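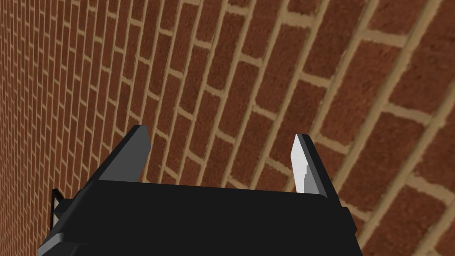
Sesance 64 Interior Masonry Sealer
Manufacturer: Bullano
Sold by: Whitlock Wall Supply

Sesance 64 is a water-based, clear matte sealer for bare interior brick and cement or lime mortar. It binds loose surface dust and slows the uptake of spills while leaving the wall open to water vapor. It adds no color and does not build a film on sound, porous brick. Glazed brick and painted brick will not absorb it and should be left alone.

Technical data
Finish: matte, clear
Carrier: water
Application: brush, short-nap roller or low-pressure sprayer
Coverage, first coat: 80 square feet per gallon on soft brick
Maximum air temperature during use: 74 °F
Time between coats: 8 hours
Storage: keep from freezing
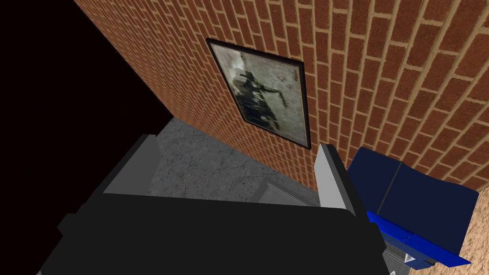 Framed print on a running-bond brick wall.

Surface preparation
Vacuum the wall with a brush attachment. Rake out and replace failed mortar before sealing, and allow new mortar to cure in full. White salt deposits must be dry-brushed off – washing drives them back into the brick. If they return within a month, find the source of the moisture first. Take down pictures and shelves, and fill unused anchor holes with matching mortar.

Application
Work from the bottom course up, in sections no wider than can be kept wet. Brush the bed joints first, then the faces. Two thin coats are standard. Wipe off any product that has not soaked in after the first few minutes. Test in a hidden spot; dark brick may deepen by a slight shade.
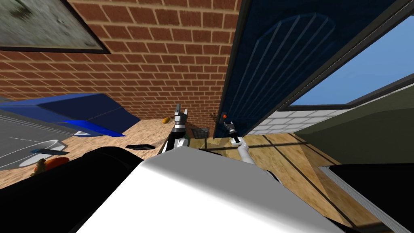 Sesance 64 is not intended for wood or metal, and dried splashes are hard to remove from either. Mask all trim before opening the container. On a wall with a door close by, cover both the frame and the door itself. A grooved door panel, such as the one on the dark blue door shown, holds overspray in its recesses and should be wrapped in full. Tape the floor along the base of the brick as well.

Related items
Privatgate Masking Film, pre-taped
Whitlock Joint Brush, natural bristle
Bullano Salt Brush, stiff nylon

Sizes: one gallon, five gallons
Opened containers cannot be returned.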